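Workshop > Table room > Surfaces and marking > Gallery: green on the pale top

Green on the pale top: tape and folded pieces

The gallery covers the marking materials used on the light table in the Skonavent table room. Notes on each material stand next to its picture, and the settings given apply to this table only. The darker tables at Grunduva have a rougher top and are dealt with on their own page.

The table is used for laying out, measuring and trial folding. It isn't used for gluing or for cutting with a blade. Paper, card, tape and thin sheet may be left on it overnight. Anything heavier goes on the rack under the window, which is 3,616 mm long and takes full sheets lying flat.

Green was chosen as the working colour in January. The previous colour was a buff very near that of the table top, and offcuts were being missed when the top was wiped down. White was tried for a short time and had the same fault under the evening lights. The green can be found from the doorway and leaves no doubt at the end of the day as to whether the top has been cleared. 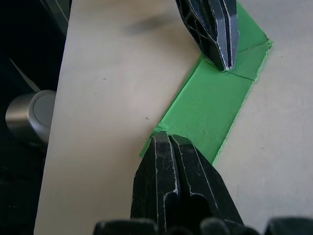

Bright green masking tape on the pale top, angled, with a crease line at the upper bend. The lower end is torn.

A turn in masking tape can be made in two ways. The strip can be folded over on itself, so that the run carries on in the new direction from a single length, or it can be torn and a second piece laid over the end of the first. Both leave a line across the tape at the corner. Both are acceptable for laying out.

The fold is quicker and keeps the run in one piece, which helps when it comes to be lifted. Its drawback is that a fold puts the sticky side uppermost for part of the corner unless the tape is folded a second time, and the exposed patch picks up dust and fibres. The overlap has no exposed patch but can come apart at the joint. When it does, the second piece stays on the table and has to be picked off separately. The overlap at a joint should be at least 8 mm, measured along the centre of the strip.

Where the corner has to mark a position, measure to the outer edge of the tape. The crease shouldn't be used as a reference. It moves with the way the fold was pressed down, and two people folding to the same pencil mark will rarely put it in the same place.

Torn ends are normal. Masking tape is made to be torn by hand and the end will be ragged unless it has been cut. For a stop mark, where the end of the tape gives the position, cut it with scissors before laying it. For everything else a torn end will do. It should be pressed down last, with the flat of the thumb, working outwards from the middle of the strip.

Wrinkles come from laying the tape under tension and then letting it go. Pull off the length needed, let it hang for a moment, set down one end, and lower the rest on to the table. Do not stretch it to reach a mark. A wrinkled strip is still usable as a boundary but shouldn't be measured from, and a lifted edge should be pressed down again or the strip replaced. Lifted edges catch sleeves.

Short zigzag runs are used at this table as a lifting test. A straight strip comes off almost any smooth surface if pulled low and slowly. An angled run has to be pulled round its corners, and it is at the corners that the tape splits or leaves a trace. The method is as follows.

1. Wipe the top with a dry cloth.
2. Lay the run with at least one change of direction, and press it down along its whole length.
3. Write the time in the table book.
4. Leave the run in place for the set period.
5. Lift from one end at a low angle, turning the pull to follow each leg.
6. Check the top by touch and by looking across it towards the window.

The set period on the light table is 8 hours. Longer periods have been tried and the results are in the table book under sheet 419, together with the results for the Urkell tape, which was dropped from the store list on account of the residue it left at corners. If a trace is found, roll it off with a ball of the same tape, sticky side out. Solvents are not to be used on the pale top.
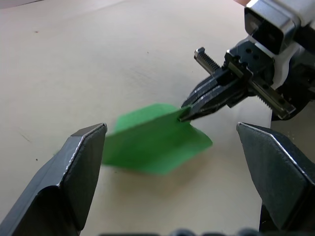 Text and notes: Swanepoel, Skonavent table room

A single fold gives two faces meeting along a crease, and a thin green piece folded this way will sit on the table with its faces at different angles. The upper face takes more light and reads as the lighter green; the lower face is a little darker. The difference is useful. It shows at a glance that the piece has been folded and which way its faces lean, where a flat piece of the same colour shows one even tone.

For trial folding the edge condition matters less than the crease. An uneven edge can be trimmed afterwards or left. A crease in the wrong place can't be moved, and pressing it flat leaves a weak line that the next fold will tend to follow. Pieces with a second crease close to the first should be put in the scrap tray.

Pointed corners are the part most often damaged. They bend under when a piece is slid along the top, and once bent they don't go back fully. Lift a folded piece and set it down; don't push it. If it has to be moved a short way, hold it at the crease, where it is stiffest.

The angle between the faces opens out with time. Thin stock opens more than heavy stock, and most of the movement comes early. Anyone who needs a stable angle should fold past it and let it come back. The amount to allow isn't given on this page, as it varies with the batch and with how dry the room is. Fold a trial piece from the same sheet and leave it as long as the work will be left.

Lighting for folded work

The pale top reflects a fair amount of light upwards. It lightens the undersides of folded pieces and softens their shadows, and a shallow fold can be hard to judge from directly overhead. Turn off the lamp nearest the work and look from a low position. The tone of the top itself also changes from place to place, from a warm cream to a greyer shade, and colour matching should be done with both samples on the same patch of table.

Care of the top

Dry cloth daily. Damp cloth when marked, then dry cloth at once. Pencil comes off with a soft rubber. Ballpoint doesn't come off fully, and pens should be kept on the side shelf. Mugs go on the side shelf too.

Tape may be left on the top over a weekend provided that it is entered in the table book. Tape with no entry will be lifted. Folded pieces left without a label are moved to the tray by the door and kept there until the end of the month.

Stock

Green masking tape is in the second drawer, narrow rolls at the front. Stand the rolls on their sides with the paper discs between them. Rolls stored on the window rack in summer went soft at the edges and should be used up for bundling only. Green sheet is kept flat in the Grunduva cabinet, with the opened packet on top. Please finish the opened packet first.

Related pages
Dark tables at Grunduva: surface notes
Urkell tape: corner residue results
Cutting mats, sizes and where they are kept
Folding bone and straight edge
Table book, sheet 419
Window rack: loading and limits

Contact the table room | © Skonavent | Back to top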